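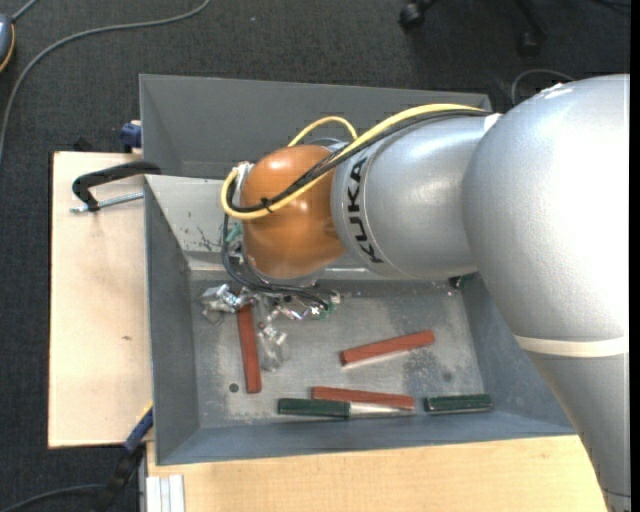
Fault writeup from the bin-picking cell, since a few people asked why we were down most of Saturday. Short version: the gripper dropped parts, the log blamed the suction, and the suction was fine. Long version follows.

Setup: KUKA arm, gray metal bins on wooden boards, a mixed load of bars, blocks and hand tools. Pick from one bin, place in the other. Cell controller is a Koltgate. Grasp planner is Cleltero, which we have been running since July.

Symptom: the arm would pick a part, lift, rotate the wrist, and stop with a "part lost" fault. Sometimes the part had fallen. Sometimes it was still in the gripper and the controller only believed it had fallen. Those are two different failures and the log gives them the same code, 2844.

First theory was vacuum. Low flow, worn cup, leak at a fitting. We changed the cup, reseated the fittings and ran it with a gauge on the line. Pressure held through every fault. That cost us the morning.

Second theory was the parts. The bars are smooth and it's easy to blame smooth parts. We ran the same bar from the same pose 20 times with the wrist locked. No faults. Unlocked the wrist, ran it again, and had a fault on the second cycle.

So, wrist rotation. The cables for the tooling run along the outside of the arm, over the last joint, and down to the gripper. There is a tie on the bundle at the wrist. It had been pulled tight at some point, and I'm fairly sure I was the one who pulled it.

With the bundle pinned there, all the slack has to come from the length between the tie and the gripper. Past a certain wrist angle there isn't any. The cable loads the connector on the part-present sensor, the signal drops out for up to 200 ms, and the controller sees an empty gripper.

Now the bad part. On "part lost" the default recovery in our program was to vent, retract and retry. So a false signal became a real drop. The controller said the part was gone, then let go of it. That is why some parts fell and some didn't: it depended on whether I hit stop before the vent.

This is a safety matter and we're logging it as one. A bar falling back into a metal bin is noise. A bar released during the transfer between bins can land outside them, and one of our parts is a screwdriver-like tool.

We sit outside the fence during runs. We do not always sit outside it during setup, and the retry was enabled in setup mode too. It should not have been. At reduced speed the arm is slow. The vent isn't.

Changes made, in the order we made them:

Recovery on "part lost" is now stop and hold, with vacuum on. Release needs a person at the pendant.

Auto retry is disabled in setup mode, and the setting is behind the admin password.

The tie was cut and redone looser, with the wrist at its worst-case angle first. Dress the cable at the extreme, then check it at home. We had done the reverse.

The sensor signal is debounced, but only after the cable was fixed. If we had filtered first, the fault would have gone quiet and the connector would have kept wearing.

Wrist travel in Cleltero is limited to the range we tested. We lose a few grasps near the bin walls. Acceptable for now.

Still open: the Ganier connector on the sensor lead has no strain relief. We have a Tamura bracket on order that should take the load off it. Until it's fitted, the lead gets a tug test at the start of each shift, power off.

Also open: code 2844 still covers both failures. I've asked for it to be split into "signal lost" and "vacuum lost". With separate codes we would have left the cup alone and gone straight to the wiring.

If you run externally dressed cables, jog the wrist to both limits by hand and watch the sensor input while you do it. It takes 2 minutes. Ours failed on the first limit we tried.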